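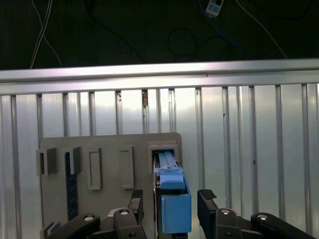
Tiddale Community Help > Robots and Automation > Teaching by demonstration

My demonstrations look fine, but the arm has learned to hesitate

Baltasar Yáñez
posted 11 March 2025

I'm teaching an arm to take parts out of an old desktop PC and stand them in a gray fixture next to it. I drive it with a Carkero leader arm, so I move the small one and the big one copies me, more or less. So far I have 178 recordings. I threw out every one where I dropped something, which did wonders for the folder and my self-esteem.

The trained policy reaches for a part nicely, gets the fingers on either side of it, and then stops. It hovers for six seconds or so like a man who has forgotten why he came into the kitchen. Sometimes it closes. Sometimes it backs off and tries the hovering again. I've doubled the training time and the only change is that it hovers with more confidence.

Is 178 just too few? Or have I taught it something dumb?

Evanthia Stergiou

You taught it to hover. Play back a few of your own recordings at normal speed and watch what you do right before the grip closes. I'd bet lunch that you stop, lean over to check the finger on the far side, wonder whether it's lined up, and then squeeze. The robot can't see you leaning. All it gets is a stretch of pictures where nothing moves and the right thing to do is apparently nothing.

I had the same trouble on a Stefanou arm and fixed it in an afternoon. I put the monitor with the wrist view right behind the leader arm so I could keep my head still. Then I practiced the grasp 35 times with the recorder off, until I'd quit thinking about it. After that I recorded a fresh set and cut the long pauses out of the old one. Be careful with the cutting — if you take out the part where the fingers are closing, you'll have a robot that believes in telekinesis.

Also, please keep some of the untidy recordings. I don't mean the drops. I mean the ones where you come in a little crooked, notice, and straighten out. If every approach is perfect, the policy has no idea what to do when it's a bit to the left, and it's going to be a bit to the left.

Rosário Nogueira

Get more data. We had 1,583 at Skomano and it worked fine.

Periklis Kokkinos

More data of a person hesitating is still a person hesitating, so I'd do what Evanthia says first. Two small things to add.

Check the delay between the leader and the follower. If the big arm lags, you'll wait for it to catch up at every delicate spot without knowing you're doing it, and all that waiting goes in the recording.

And split the job up. Pulling a part out and seating it in a fixture are different skills, and the second one is where patience goes to die. Record them separately until each one works by itself. I ignored this advice for most of a winter.

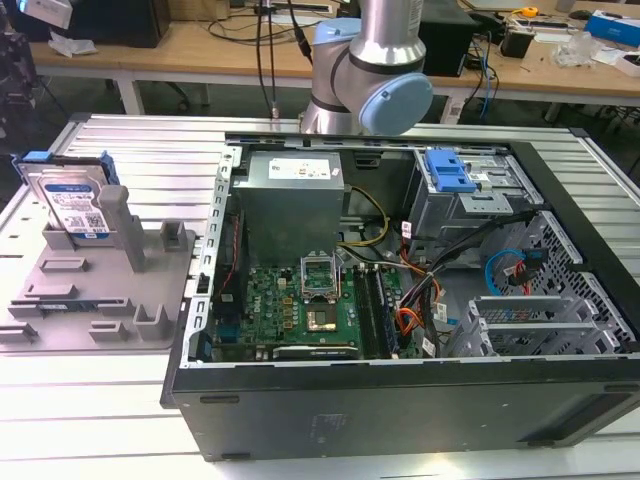
Baltasar Yáñez

Should I move the fixture around between recordings, or leave it in one place?

Periklis Kokkinos

Leave it in one place until the robot can do the job there, then start shifting it an inch or so every few recordings. Use the same spots when you test, plus a couple it hasn't seen.

Baltasar Yáñez

Watched ten minutes of my own recordings last night. I lean. I lean every single time, and in one of them I stop to scratch my nose. Evanthia, I owe you lunch. Moving the monitor today.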